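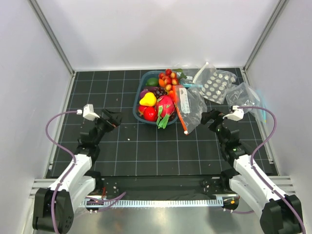 Talk is 30 minutes, questions at the end if I don't overrun. I will overrun. Watch the clock on the back wall, it's slow.

Water. Glasses. Check the clicker works BEFORE people sit down.

## Opening

Start with the pears. Don't say hello for ages, straight in.

Shop at Neltcombe, Tuesday morning, last January. Crate of pears, all hard as stones. Woman picks one up, presses it near the stalk, puts it back, buys a tin. I'd sold her tinned pears while standing next to a crate of fresh ones. Pause here. Let them enjoy it.

Then say what the talk is: selling loose fruit in a small shop. What goes wrong, what we changed, what I'd leave alone. Mostly pears, apples, bananas, a bit on soft fruit. No vegetables! Someone will ask about potatoes. Potatoes are another talk.

Say who I am somewhere round here. Keep it short.

## Loose or bagged

Everyone wants this so do it early.

We were bagging nearly everything. Apples in bags, pears in bags, even lemons. Looked tidy, easy to price, quick at the till. Also meant one bad apple and the whole bag came back, or worse didn't come back and neither did the customer.

Went loose in stages:

- lemons first (safe, they last)
- then apples
- pears after that, badly, see below
- grapes stayed bagged. Grapes loose is a mess, fruit all over the floor by noon

People on their own buy loose. Families still like a bag. Older customers want two of something and have wanted two of something for years, and we kept making them buy six. Slow down on that line, it's the main thing I want them to take home.

Don't say plastic is evil. Half the room uses it. We still use it. I only care about what gets eaten.

Hubert Wasilewska will be in the audience, he runs everything bagged at Disdale and does well out of it. Nod to him. Don't pick a fight.

## Pears, the long bit

Pears ripen from the middle out. By the time the outside feels soft all over the inside's gone brown. So the customer who squeezes the belly of the pear gets it wrong, and she bruises it for the next one as well. Press by the stalk. Show with my thumb on my own hand, don't bring a pear, did that last time and dropped it.

What we do now:

- order hard, keep them cold out the back
- bring out a tray at a time, a couple of days ahead of when we want them sold
- little card: READY TODAY or READY FOR THE WEEKEND
- change the card!! the card is worse than nothing if it's wrong

The card did more than anything else. Cost us a felt pen. Gayan Samarakoon's idea, say so, he never gets credit for it and I got a whole talk out of it.

Bad week: I forgot the card, went off to the dentist, came back to READY TODAY on a tray of pears you could have played cricket with. Three-day row with a customer about it. She was right.

If running late skip the bad week. Probably won't, they laugh at it.

## Bananas

Quick. Keep them away from everything. They ripen the rest. Everybody in the room knows this and everybody in the room has them next to the apples becuase that's where the space is. Same here until we moved the bread.

Hang or lay flat? Lay flat, curve up. They bruise on their own weight. Hooks are fine if you turn stock over fast, we don't.

Don't break up hands to make them all the same size. People like to tear off their own. Singles basket by the till for the ones that come loose anyway. School run clears it.

Spotty ones: sell them as spotty. "Good for baking" on the sign. Someone always buys the lot.

## The heap

Ok this is where I disagree with the advice I was given. Was told pile it high, full basket sells, half empty basket looks like leftovers. True, it does look like leftovers. But a deep heap of fruit is a pile of bruises with a nice top. The ones underneath hold up the rest all day.

So: shallow basket, or a deep one with something under to lift it. We use an upside-down crate with a cloth. Top layer plus one. Fill little and often. It's more walking. I've made my peace with the walking.

Colour matters, put green next to red, don't put green next to yellow, makes the green look unripe. Learned that from Lăcrămioara Buzatu, who had her whole front table redone in a morning when she took on the Cutstead shop. (Practise the name. Luh-kruh-mee-WAH-ra. Say it right this time.)

Old to the top when refilling. Sounds obvious. Go and look at your own table this afternoon and see.

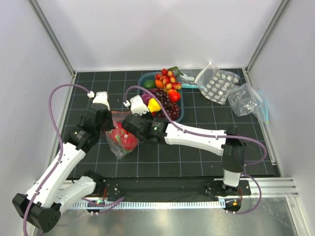
Brijesh Shakya disagreed with most of the heap section when I sent him the draft: he said small shops already look sparse, and if he dropped his baskets to a couple of layers people would think he was closing down. Fair. He fills high on market day when it shifts fast and goes shallow the rest of the week. Put that in as his point. It's better than mine for anywhere with a market.

Ask the room, hands up, who fills high. Don't argue with the hands.

## Waste sheet

Boring but need it. Keep a sheet by the bin. What went in, what was wrong with it. Soft, mould, bruised, dropped, mystery.

Over 30 shops took a copy of ours after the last talk. No idea how many still use it. Heard back from nine. Of those, most said the same, that the bruises were the surprise. They'd been blaming the supplier and it was the table.

(Check with Kuster before slagging off suppliers. They're paying for the lunch.)

Sheet goes wrong when:

- the pen walks off. Tie the pen on
- people feel told off by it. Don't put names on it
- you never read it. I didn't read ours til spring, all that writing for nothing

Read it with a cup of tea, end of the week, ten minutes. Only look for one thing. If it's all bruised, fix the table. If it's all soft, you're ordering too much or keeping it too warm. If it's all mystery then have a word.

## What I'd leave alone

Short section, tired by now, so are they.

Misting things. Fine for leaves, bad for fruit, wet fruit goes mouldy.

Fancy paper nests. Look lovely. Fruit rolls off.

Taster plates. Borghild Sjögren swears by them and her plums do sell, so maybe it's me. Ours sat there going brown and the wasps came. If Borghild's in the room let her have a minute on it, she does it with a lid and keeps cutting fresh ones, which I never had the patience for.

Discount stickers on single apples. Takes all day, and the sticker takes the skin off with it. Put the tired ones in a bowl at one price and leave it.

## Soft fruit (only if there's time)

- Strawberries: never wash before sale
- punnets in the shade, even in a poor summer
- turn one over when they arrive, look at the bottom, send back if it's stained. Do it while the driver's still there, much easier conversation
- raspberries: buy fewer than you think. Then fewer agian

## Questions

Likely ones:

*Scales or price each?* Each, for anything the size of a fist. Weigh cherries and grapes. Queue moves quicker and people know what they'll pay before they get to me.

*Do you lose money loose?* First month yes. Then no. Don't give percentages, I haven't got proper ones and Hubert will ask where they came from.

*What about theft?* A few grapes. Call it advertising.

*Gloves, tongs?* We tried tongs. They bruised everything. Clean hands, sign up, a bin for the ones that hit the floor.

*Local apples?* Yes in season, card with the orchard's name on, put the ugly ones in the same basket and see what happens. Ours went just as quick.

*Potatoes?* See me at lunch.

Thank Kuster for the lunch, thank the Neltcombe lot for minding the shop. Waste sheets are on the table by the door, take one, take one for next door. Coats are in the other room. Bus to Cutstead goes from the front, not the car park.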